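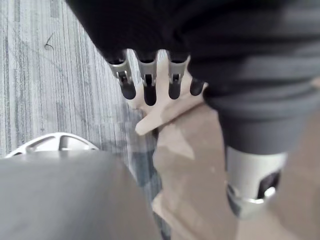 Contrôle de la baie murale à panneau pivotant : liste de vérification commentée

Site : Fenham, local technique du rez-de-chaussée
Matériel : coffret Kurero, profil bas, fixation murale, 14 unités
Date du passage : 6 juin 2019
Prochain passage prévu : octobre

Quel plaisir de retrouver ce coffret après l'hiver ! Le passage précédent avait laissé deux réserves, et elles sont levées toutes les deux. Pour ceux qui reprennent cette liste sur un autre site (Bradby, par exemple, où la baie est presque la même), gardez l'ordre des points, il évite d'ouvrir et de refermer le panneau dix fois.

1. Fixation au mur
Chevilles et tire-fonds en place : OUI
Jeu à la main, coffret chargé : AUCUN
Fissures autour des points d'ancrage : NON
Commentaire : très beau travail de pose. Le contreplaqué de fond dépasse de 30 mm de chaque côté et la charge se répartit bien. Repassez quand même la clé sur les vis du bas.

2. Charnières et panneau
Ouverture complète sans frottement : OUI
Le panneau tient ouvert tout seul : OUI
Goupille de sécurité présente : OUI
Commentaire : c'était la première réserve, le panneau retombait vers le technicien. La goupille Danko règle la question, et elle se manipule avec des gants, ce qui est vraiment appréciable !

3. Charge et répartition
Appareils lourds placés en bas : OUI
Étagère droite, sans flèche visible : OUI
Charge maximale affichée sur la porte : À REFAIRE
Commentaire : l'étiquette est devenue illisible. En coller une neuve à l'intérieur du panneau, côté charnières, là où personne ne pose l'épaule.

4. Mise à la terre
Tresse entre panneau et châssis : OUI
Cosse serrée, sans oxydation : OUI
Continuité mesurée : CONFORME
Commentaire : regardez la tresse panneau ouvert ET panneau fermé. Chez nous elle passait trop près du bord et commençait à s'user ; on l'a décalée d'un trou et elle ne touche plus rien.

5. Alimentation
Bandeau de prises vissé au rack : OUI
Multiprise en cascade : NON
Cordons repérés aux deux bouts : PARTIEL
Commentaire : il manque 2 repères, sur le commutateur du haut et sur l'onduleur. L'onduleur, lui, a passé son autotest sans broncher.

6. Ventilation
Ouïes dégagées en haut et en bas : OUI
Filtre propre : NETTOYÉ PENDANT LE PASSAGE
Ventilateur silencieux : OUI
Commentaire : un vrai bonheur, ce ventilateur, on doit approcher l'oreille pour savoir s'il tourne. Pour le filtre, aspirateur à faible puissance et jamais d'air comprimé vers l'intérieur.

7. Câblage
Rayon de courbure respecté côté fibre : OUI
Mou suffisant pour ouvrir le panneau : OUI
Colliers trop serrés : NON
Commentaire : deuxième réserve du passage précédent, le faisceau tirait à l'ouverture. Il forme maintenant une boucle souple, tenue par des bandes auto-agrippantes. J'adore cette solution, on ajoute un câble en quelques secondes sans rien couper.

8. Accès et abords
Passage libre devant le coffret : OUI
Arêtes vives à hauteur de tête : NON
Serrure et clé : OUI, clé 969 au tableau
Commentaire : penser à demander le double, il n'y en a toujours qu'une.

Avis général : FAVORABLE, avec deux actions à suivre
– étiquette de charge à remplacer (point 3)
– repères de cordons à compléter (point 5)

Les emplacements libres au milieu du rack peuvent recevoir l'extension prévue. Remettre les obturateurs sur ceux qui resteront vides, et refaire les points 3 et 6 dès que le nouvel appareil est monté.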